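This site uses cookies to keep you logged in. By continuing to browse you accept our cookie policy. OK

Category: Grippers & End Effectors > Handheld Kits

Kurard handheld gripper kit, first impressions

5 min read

torquewrench_b
Posting notes on the Kurard handheld kit, since the only thread on it here is from before the finger redesign. I paid full price, 767 for the two-finger unit with the wide-angle camera mount. Trostness was the reseller. Shipping took 14 days.

Mechanical: the trigger linkage is a single parallel slide. Play at the fingertips is small when the screws are new and noticeably larger after a week. I retightened the finger plates with medium threadlocker and it has held. The ribbed faces grip well on plastic bottles and badly on anything with a loose paper label.

Software: the recorder writes one folder per take. Calibration is a printed board and a script. The script fails without an error message if the board is too close. Minimum distance is not in the manual.

I have been using it for desk tidying. Pick up a bottle, move it to the shelf, return. Out of 317 takes, 38 were unusable, nearly all from tracking loss.

nkosi_fan
38 out of 317 is high. We run the Nkosi unit at work and lose far fewer. What shutter setting?

torquewrench_b
Default auto. I know.

nkosi_fan
Then you are measuring auto exposure and blaming the tracker. Fix the shutter and rerun before anyone takes that number as a property of the kit.

torquewrench_b
The kit ships with auto on. A buyer gets auto. I think the number stands for the product as delivered, but I will rerun with a fixed shutter and post both.

For reference, the working area is a home desk with a shelf unit over it and a tube light above. Bottles and jars along the back, papers on the shelves, a mug on the right. I left it cluttered on purpose. A bare table tells you very little about how the fingers behave near other objects.

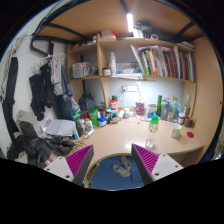 Charalambos Fragkou: The clutter is fine for reach testing, but finger width is the real limit with this kit. The wedge profile needs clearance on both sides of the object before you close. With jars standing shoulder to shoulder you end up pushing the neighbor first. Kurard sells a narrow finger set and it should have been in the box.

torquewrench_b
Agreed on width. I tried the narrow set at a meetup. Better clearance, worse on heavy bottles, they twist under load. I would still buy them.

padlock77
Are the narrow ones printed or molded?

torquewrench_b
The set I tried was printed. Layer lines visible on the back. Can't speak for current stock.

Berhanu Fikre
Two corrections to the first post. The minimum board distance is in the manual, in the appendix on lens options, which is a bad place for it. And the script does log the failure, but only with the verbose flag. The default should be changed. I reported it and got a ticket number and no reply.

torquewrench_b
Found the appendix. Thanks. Can't edit the first post anymore, so consider this the correction.

nkosi_fan
Still don't see the case for this over the Nkosi. Heavier, slower export, similar price once you add the narrow fingers.

Charalambos Fragkou
The case is spare parts. Kurard publishes the plate drawings. When a Nkosi finger cracks you send the whole head back. We had one out for most of December.

nkosi_fan
Ours came back in a week. Depends on the reseller.

padlock77
Has anybody used the Prulano export plugin with it? The page says supported but lists an older firmware.

Berhanu Fikre
It works on current firmware if you export gripper width as a separate channel. With the combined channel the timestamps drift on long takes. Keep takes under a minute and you won't notice.

torquewrench_b
Reran part of the set with a fixed shutter. Fewer tracking losses, and the remaining ones are mostly when I reach up under the shelf. I'll post the full table when the whole set is done. Leaning toward keeping the kit and ordering the narrow fingers.

nkosi_fan
Post the shutter value with it.

Tags: kurard, handheld gripper, calibration, prulano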